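Buying the second arm: a talk with Deisy Ospina

Deisy Ospina runs purchasing for Rendcombe, a linen service that washes and folds for clinics and small hotels. She gave me most of a lunch break in November, phone face down, sandwich untouched. The subject was what it costs to put a robot on cloth handling, and what she'd leave out of the budget next time. Or put in, mainly.

First question, why start with one arm and not a full line?

"Money. And we didn't know what we were buying. The full line quote from Brornard was a nice binder. I couldn't tell you which pages we needed."

So one arm, one gripper, one table. Plain flat pieces first, no fitted sheets. Guoqing Zou on the floor side picked the test cloths and Ospina held the purse. They disagreed over fingers almost right away.

"I budgeted one set. One! Guoqing wanted spares on the first order and I took them off to get under my number. Put them back on a month later, at the small order price."

Fingers get scuffed, she says. They rub on the table, they rub on each other. She now treats them like mop heads, a thing you reorder, and they sit on the consumables line with the pens and the table covering. She wishes the vendors would quote it that way too.

Table covering has its own line now. A shiny surface gives glare, and glare was a argument that ran for weeks between Zou and the Broltomano rep, who wanted to sell them a different light. Ospina's position was try the cheap stuff first.

"A roll of matte covering against a lighting kit. I can do that math standing up." 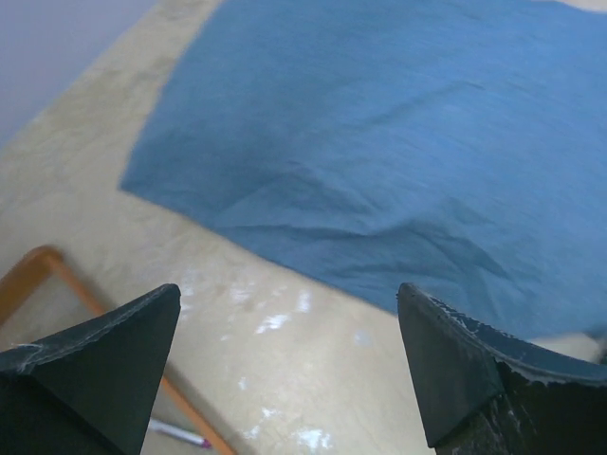
What she'd budget for now

Staff hours, before anything. The plan gave 97 hours to setup and practice runs. They used over 300, and most of that was people laying a cloth down, watching, laying it down again. Wrinkles are the whole job. "A flat towel is easy. A towel with a bunch of folds along one edge, that's where your hours go."

Then floor space. The table needs room on all sides for a person to reach in and the first drawing left none on the wall side. Loukia Spanos, who does the shift schedule, caught it with a tape measure before the bolts went in.

Then the service contract. She read me the line from her sheet: 448 a month, parts not included. I asked if that was good. Shrug. "It's what we pay. Ask about travel time, they bill for the drive."

And the second arm?

It's in next year's plan, with 2 sets of fingers on the first order. Xie has quoted, Brornard is supposed to requote without the binder. She won't sign untill she has seen either one handle her own linens, on a table like hers. Vendor demo cloths don't count, she says, they come pressed.

Any advice for a shop about the same size? She was already wrapping the sandwich back up.

"Bring your own laundry to the demo. And get the finger price in writing."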